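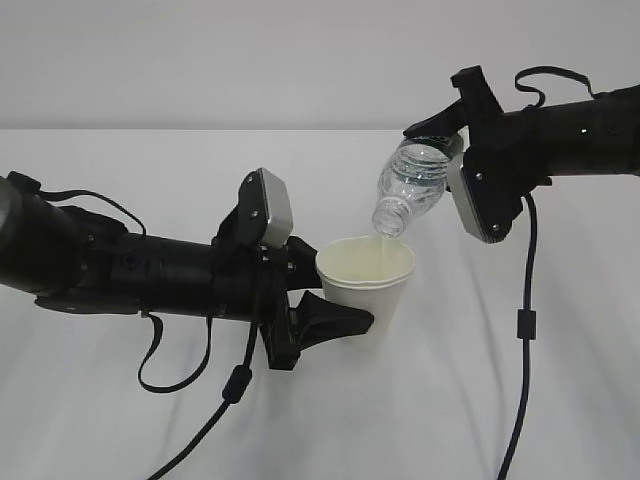 Automation Lab 2, Handout 6
Looking after the two-arm pouring cell
Revised 9/29/18, N. Semwal

Read this before your group's first session on the cell. It covers setup, the checks between runs, and what to do when a cable or a camera gives trouble. Programming is in Handout 7.

What you are working with

Two arms face each other across one table. The left arm handles the cup and the right arm handles the bottle. Each has a two-finger gripper and a camera at the wrist, and a fixed camera covers the table. The cell is called Vandau in the booking system and on the key cabinet.

Before power on

1. Spread the white cloth and pull it toward the corners. Small wrinkles are fine. A fold tall enough to tip a cup is not.

2. Follow each wrist cable from the arm down to the table. It should hang free, with the ferrite bead clear of the gripper. Do not slide the bead up against the wrist. The weight pulls on the connector there.

3. Look at the slack loops along the arm. You need enough slack for the wrist to turn all the way over and come back. Run the wrist through its full turn at 5 percent speed and watch the loop the whole time.

4. Stand an unprinted paper cup next to the left gripper, uncap the bottle, and close the right gripper on its middle. Keep the fill at half or less while you are testing.
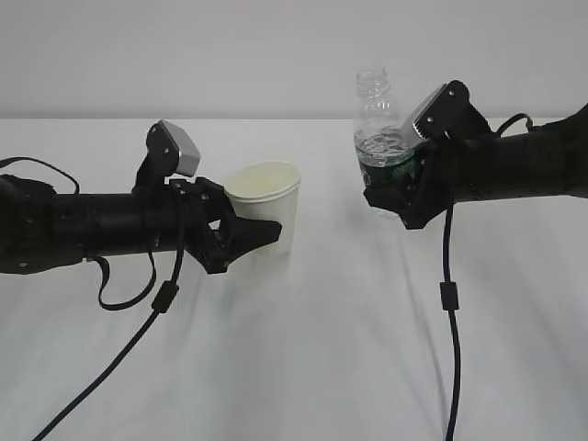
5. Set the speed limit to 20 percent for the first run after any change. Full speed (100) needs a signature from Ataahua Wihongi or me.

Grip force

The left gripper is the one people get wrong. A paper cup gives way at the rim first, so the wide finger goes low on the wall. Start at a force setting of 5 and raise it one step at a time until the cup lifts without slipping. Write the number in the log. It changes with the brand of cup, and the Rieger cups we bought in March need a lower setting than the old ones.

The right gripper can be set higher. Bottles are ribbed and will flex, and a squeezed bottle pushes water out early. We use 40 as the upper limit.

Wrist cameras

Check both views on the monitor at the start of every session. The fingers should come in from the bottom left and bottom right corners. If one finger takes up much more of the picture than the other, the bracket has moved. Loosen the screws a half turn, square the module by hand, and tighten again in a cross pattern.

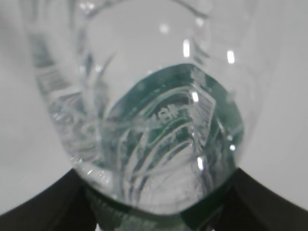

Clear objects are hard on these cameras. Close up, the walls bend the background into streaks and the overhead lights leave bright spots, and the edge finder may lock onto either. Do not calibrate on a transparent object. Use the printed card in the Mostmont drawer, held flat in front of the module, and save the result under your group number.

Wipe the lens with a dry cloth only. Splashes go on the fault sheet even if you cleaned them up.

The pour position

Bring the cup up first, then the bottle. For the pour, the right gripper holds the bottle by its base end so that the neck is free to point down and to the left over the cup. Stop the program at this point on your first run and check three clearances: bottle mouth to cup rim, right gripper to left camera module, and hanging cable to cup.
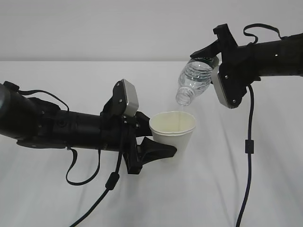
Fig. 4. Pour position, cup held clear of the table.

If the stream lands near the back wall of the cup, move the cup target and leave the bottle target alone. Moving the bottle changes the tilt as well, and then you are correcting two things.

Shutting down

Empty the bottle, lower both arms to the rest pose, and power off at the cabinet. Hang the cloth up if it is damp. Enter force, speed limit and any cable changes in the log. Vaida Kazlauskienė reads the log before the next group comes in, so sign legibly.

Cable faults: stop, power off, tag the arm. Do not reseat a wrist connector yourself.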